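Nekent Water Users Association
Minutes of the July meeting

Print | E-mail

The meeting opened at 7:05 p.m. Satish Kulkarni chaired. Liam Clegg took the minutes. 11 members attended, which meets the quorum.

1. Minutes of the previous meeting
Approved with one correction: the valve replaced in spring is on the Nuttall branch line.

2. Pump station
Mr. Kulkarni reported that the main pump tripped twice during evening peak demand. Atmont has inspected the motor and recommends a new pressure switch and a higher cut-in setting. The quote is $500, labor included. Approved. The standby pump will be run weekly until the work is finished.

3. Storage tank
The inside of the 2,000-gallon tank is due for cleaning. Supply will be off overnight, and members will receive written notice. Residual chlorine is to be tested before the tank goes back on line.
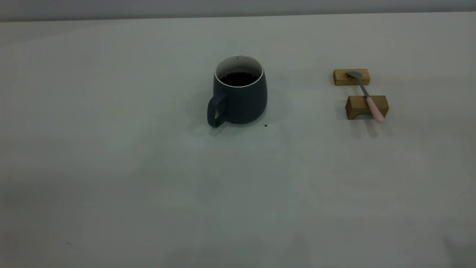
Dark mug on a pale tabletop.

4. Meter readings
Seven meters could not be read — four had fogged glass and three were under standing water. Mr. Clegg will obtain prices for replacement lids. Estimated bills will be issued for this period and adjusted at the next reading.

5. Zumness Road extension
The proposed line is 200 feet of two-inch pipe. Members asked whether static pressure at the upper end would be adequate. Deferred pending a gauge test at the last hydrant.

6. Other business
None.

Adjourned at 8:20 p.m.

Shares: 2 | Comments: 0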